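Wednesday, 7:40 a.m.
By Csenge Borbély

I have eaten pretzels my whole life and had never once seen one made, so the open morning at the Nyitrai bakery was an easy yes! They bake 3000 on a normal day, and the smell gets you well before the door does.

Katalin Deák took us around. She let us roll our own ropes (mine came out lumpy, hers took two seconds) and showed us the twist, which is all in the wrists.
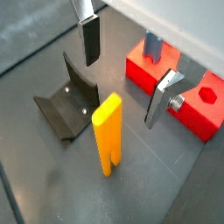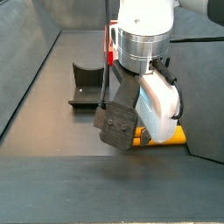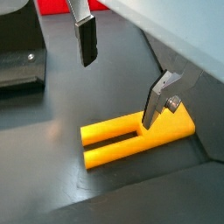 Then came the tasting table, and oh, the caraway one. Dark, shiny crust, chewy middle, just enough salt. I liked it even more than the cheese, and I love cheese. Idris Foulkes, who drove me there, went for poppy seed and wouldn't share.

I bought 11 to take home. Four made it. The next open morning is in July, and I'm already signed up.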